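Why do things have shadows?
Science for curious readers, ages 7 to 10
By Wanda Doucet

Go outside on a sunny morning and you will find a dark shape stuck to your feet. It moves when you move. It has arms and legs like yours, but no face. It is your shadow, and you have one because light cannot get through you.

Light travels in straight lines

Light comes from the Sun, from lamps, from candles and from screens. It sets off in every direction and keeps going in a straight line until it meets something. It can't bend round a corner to reach the other side of a wall.

When light meets your body, it stops. The ground behind you gets less light than the ground on either side, so it looks darker. The dark patch is the shadow.

Three kinds of material

Scientists sort materials by how much light they let through.

Opaque materials let no light through. Wood, metal, brick and thick card are opaque. They make dark shadows.

Transparent materials let nearly all the light through, and you can see clearly what is on the other side. Window glass and clean water are transparent. Their shadows are very faint.

Translucent materials are in between. Some light gets through, but it is scattered on the way, so you can't see clearly. Tracing paper, frosted glass and thin cloth are translucent. Their shadows are pale and grey.
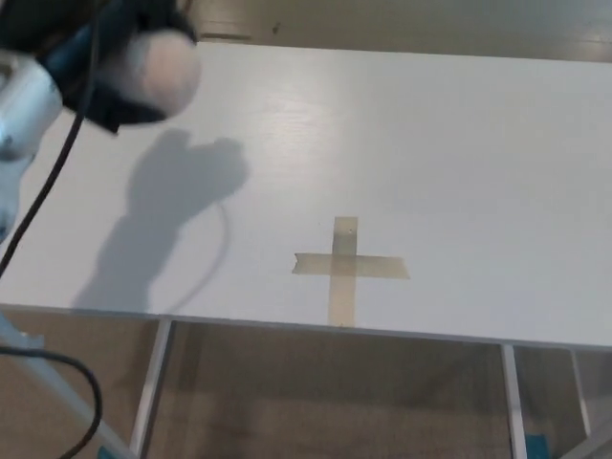

Sunglasses can make a surprising shadow. Hold a pair over a piece of white paper near a window. The frames are opaque, so they leave a dark outline. The lenses let part of the light through, so inside the outline you will find a lighter grey, and sometimes a bit of colour.

Long shadows and short shadows

Early in the morning the Sun is low in the sky. Its light comes in at a slant, and your shadow stretches a long way over the ground. By the middle of the day the Sun is at its highest and your shadow is short. In the evening it grows long again, but now it points the other way.

In November the midday Sun in Britain stays quite low, so shadows are long even at lunchtime. In June they are much shorter.

People used this to tell the time long before there were clocks. A sundial has a pointer that sticks up from a flat plate. The pointer's shadow moves across the plate as the day goes on, and you read the hour from the mark it falls on. A sundial is no use at night, and not much use on a cloudy day either.

Sharp edges and fuzzy edges

Look closely at the edge of a shadow. If the light comes from something small, such as a torch, the edge is sharp. If it comes from something wide, such as a big window or a long ceiling light, the edge is soft. Light from one side of the window reaches places that light from the other side can't, and those places are only partly dark.

In a room with several lamps you may have several shadows at once, all pointing in different directions.

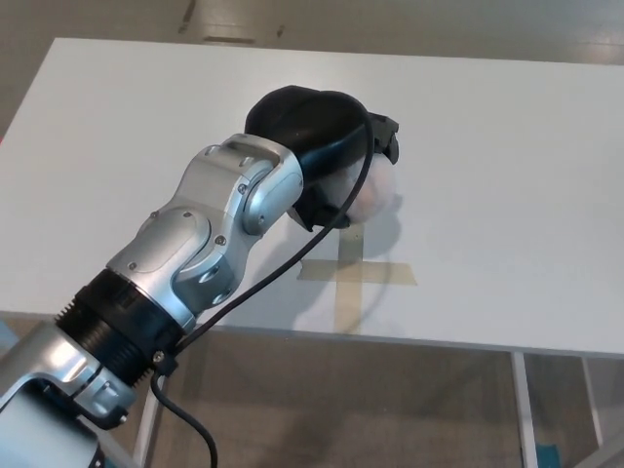

A translucent object lets part of the light through.

Try it yourself

You will need a torch, a sheet of white paper, and a few things from around the house. Try a spoon, a plastic bottle, a tissue and a piece of greaseproof paper.

Tape the paper to a wall and make the room dim. Put the torch on a table so that it shines at the paper. Hold each thing in the light, one at a time, and look at its shadow. Write down whether it is dark, pale or hardly there.

Now take the spoon and move it slowly towards the torch. The shadow gets bigger, as the spoon is blocking more of the light. Move it back towards the wall and the shadow shrinks.

Don't shine the torch in anyone's eyes, and never look straight at the Sun.

Words to know

Opaque: lets no light through.
Translucent: lets some light through, but you can't see clearly.
Transparent: lets light through, and you can see clearly.
Light source: anything that gives out its own light.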